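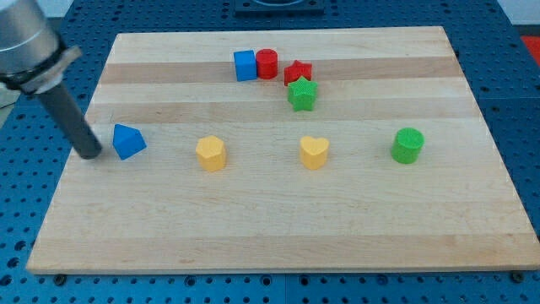 Figure 3. Demonstration board with the arm of the Erka station above its left side. The finger is next to the blue prism; blue, yellow, red and green blocks share the wooden board.

4.2 Open day at Birkthorpe

The second part of our study took place in November, during the open day of the Birkthorpe laboratory. The purpose was to observe how visitors without technical training give instructions to an arm that they see for the first time. The station was the same as in Section 3, and the control software Climum was not changed before the event. Only the speed limit was made lower, as the safety rules of the building demand it when visitors are present.

Each demonstration used the board shown in Figure 3. The blocks differ in color and in shape, and each color appears in two shapes, so that an instruction such as "push the red one" is not enough to select a block. Some blocks were placed with wide spaces between them, and others were put close together near the back of the board. We expected that visitors would prefer the separated blocks, and for the first instruction of each visitor this was mostly the case. Later in the session, many of them asked for the stars, which are harder to reach with one finger without touching a neighbor.

Visitors came in groups, and one session lasted 20 minutes. In total 30 visitors gave at least one instruction. They spoke in their own words, and an operator typed the sentence into Climum without correction. When the sentence could mean more than one block, the system asked one question back. We did not permit a second question, because in the earlier trials at Ots it made people impatient.

Two observations should be mentioned. First, the visitors rarely used the word "prism". They said "house" for the blue piece and used several different names for the yellow one, which our word list did not contain. Second, children often gave the place before the color ("the one at the back, green"), while adults mostly began with the color. The model was trained on 2000 written sentences, and almost all of these begin with the color. The effect of this word order on the selection is treated in Section 4.3.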